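4.2 Setting out and handling the power cube

Revised 06/06/2018 by Ronaldo Vieira, Moura workshop

The Hurkent brochure says this job will "free up" staff. At Moura it has so far given them a different job, so plan your hours for that.

1. Put the cube flat on the white table.
2. Lead the cord away from you, towards the far edge.
3. Open the fingers wide before you reach in. 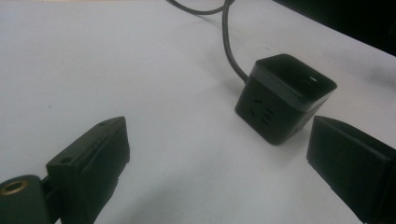
4. Move in slowly and stop if the cord drags. The Endard software won't stop for you, whatever the sales people promised.
5. Bring the fingertip pads up to the cube and check they are level with each other.

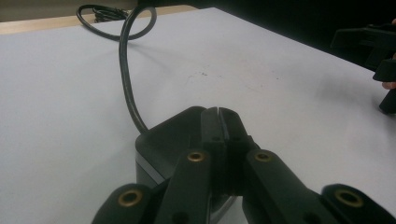

Fig. 2. Fingertip pads together at the cube, cord looped behind.

Note: Allow 22 minutes for a new starter's first go. The old hand method needed no training at all.

Caution: Two people working at one table must agree who moves first.

6. Back off with the fingers open and leave the cube standing.
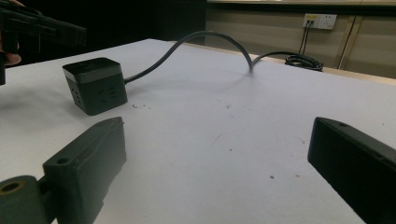
7. Write down every failed try, including your own. Head office wants 96 tries per shift and I doubt the figure. We will look at it again in August.

For wrist strain, see 4.4.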